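4.2 Setting up and looking after the cell

The arm used in all of the trials, which we call Lirkik after the script that first moved it, is a small printed arm that hangs from a threaded rod and reaches down to an ordinary table. The design follows the Dodura layout, with changes made whenever a part broke and we disliked drawing the same part again. Everything that needs regular attention is within arm's reach of one chair. We recommend this to anyone planning a similar cell, and we recommend a better chair.

Height is set by a clamping collar on the rod. Loosening the lever lets the collar slide, and also lets it turn, so the first few adjustments in June each cost us a fresh calibration of the base angle. We now mark the rod and the collar with a single line of paint pen before touching the lever, and line the two up again afterwards. A spirit level was tried for a week. It told us that the table was not level, and we put it back in the drawer.

The table is covered with paper, which serves as both work surface and logbook. At the start of a session the gripper is brought down to a set of pencil marks while holding a small coloured part, and the gap between where the part lands and where it was sent is measured with a steel rule. If the gap is more than 2 mm at any mark, the joint offsets are entered again and the check is repeated. The marks are redrawn whenever the paper is changed. The full check was run 274 times over the study, and the person doing it is excused from making the tea.
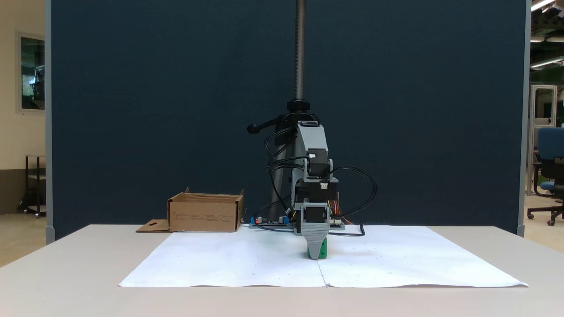
Paper moves, of course. It curls at the corners in dry weather and lies flat again when it rains, and the seam between two sheets can lift enough to catch a fingertip. Our answer was to tape the seam from underneath and to keep the marks used for checking well clear of it. We also considered engraving them in an aluminium plate. The quotation from Illano arrived promptly and settled the matter.

Cables gave more trouble than any other part of the cell. The motor leads are left in wide loops so that no joint pulls on a connector at the end of its travel, a policy that looks like neglect and took three attempts to get right. When the leads were tied neatly along the links, the arm lost steps near full stretch and the fault was blamed, in order, on the drivers, the supply and the firmware. Cutting the ties cured it. Connectors are now pushed home by hand before the supply is switched on, and the screw terminals on the board are tightened every 1,475 cycles, a figure chosen by looking back at when the first one had worked loose.

The ribbed fingers wear at the tips and are treated as consumables. A pair is replaced when the part slips during the check, or when whoever is on shift has lost patience with it. Over the 3,212 cycles reported in Section 5 we recorded each change of fingers along with the offsets before and after, as suggested by Athanasiadis for larger arms. New fingers always shift the contact point a little, so a change is followed by the complete check, including the corner marks that everyone would prefer to skip.

Figure 6. The Lirkik arm holding a green part against the paper work surface.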